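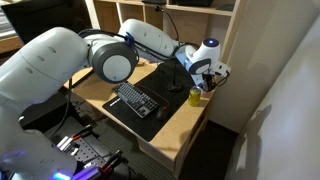

Sabina Begum owed me an apology and three dollars, and on Tuesday night I'd have settled for either one.

We'd shared the desk at Velodholm since May. She had it mornings, I had it from four on, and we got along the way people do when they only know each other through crumbs. She liked the keyboard slanted. I mean really slanted, like she typed sitting sideways on a horse, and every afternoon I'd straighten it out, and every next afternoon it was crooked again. I never moved the mouse. The mouse was fine where it was – we had no quarrel about the mouse.

The drinks were another matter. I'd buy one on the way in, set it down by the shelves, go off to argue with somebody about the Uvberg invoices, and when I came back it would be lighter. She was supposed to be gone by then! But she'd stay late some days, "just finishing up," with her coat on and her bag on her shoulder, and I'd pick up my can and know.

So I wrote her a note. It took nine tries. The first one was so polite it didn't mention the drink at all, and the fourth had the word "thief" in it twice (I was hungry). What I finally left on the mat said: Sabina, please ask first. I'd probably say yes.

Next day there was an answer, in her tiny handwriting, on the back of a Slanina bus ticket. I thought they were mine, it said. I buy the pink ones too.

I sat there a good long while. Then I went through my coat and found Monday's receipt, and it was for coffee. Just coffee.
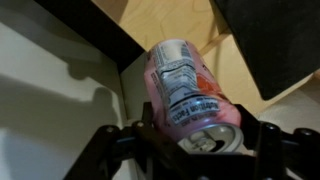
*The pink one, already open.*

I put six dollars in an envelope, which seemed right for however many of hers I'd finished, and then I took two back out, and then I felt bad and put them in again. I wrote her name on the front. When I set it down, the keyboard was slanted, of course, and I had my hand on the corner of it to turn it straight before I thought, well, leave it for tonight.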